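Back issues: Malachy Lenihan on finishing Cludier
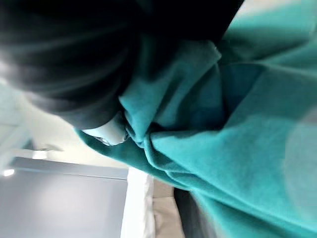

Grotdale, 3 May 2026

Malachy Lenihan drew 32 issues of the space comic Cludier before it was cancelled on a cliffhanger. He's now inking the ending himself.

"The script was in a drawer," he said. "Fionnuala Lynch wrote it the week we got the news."

Lynch has changed 2 pages — both with the pilot, Jamo, whose colour scheme never printed properly on the old newsprint.

"He came out grey every month," Lenihan said. "I'd like him orange for once."

The collected edition runs to 139 pages and is due in December.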